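Chapter 4
Planning a Quilt Top

Before you start
You will need graph paper, a ruler, colored pencils, and a calculator. Bring the seam samples you made in Chapter 3. Fabric is not cut until Chapter 5.

4.1 From block to top
A quilt top is made of units that repeat. The smallest unit most quilters plan with is the block. Blocks are sewn into rows, and the rows are sewn to each other. Some tops have strips of fabric between the blocks, called sashing. Others set the blocks edge to edge.

Two sizes matter for every block. The finished size is what shows once all the seams are sewn. The unfinished size includes the seam allowance on each side. With a quarter-inch seam, the unfinished block is half an inch larger in both directions. Write both sizes on your plan. Mixing them up is the most common mistake in a first quilt, and it usually shows up when the last row is too long.

4.2 A worked layout
Nele Leemans planned a lap quilt in a pattern she named Brullia. She used 30 blocks, each finishing at 8 inches square, set edge to edge in six rows of five. The center of her quilt finishes at 40 by 48 inches, before borders.

To find the area of the center, multiply the number of blocks by the area of one block. Each block covers 64 square inches, so the center covers 1,920 square inches. Keep this figure. You will use it again when you estimate batting.

Cristóvão Sequeira used the same block for a smaller piece, with 28 blocks in seven rows of four. His center finishes at 32 by 56 inches, a better shape for the foot of a bed than for a lap.

4.3 Laying out on a table
A paper plan does not show how prints look side by side. Clear a large table and set out the fabrics you mean to use, folded to the finished block size. Move them around and leave the layout overnight if you can.

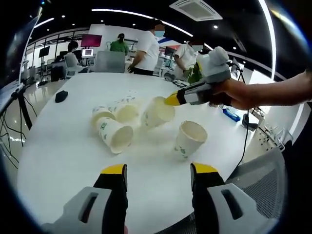

4.4 Value and contrast
Value means how light or dark a fabric is. Sort your fabrics into light, medium, and dark piles before you color the plan. Small prints often read as a solid from across the room, so step back before you decide on a pile.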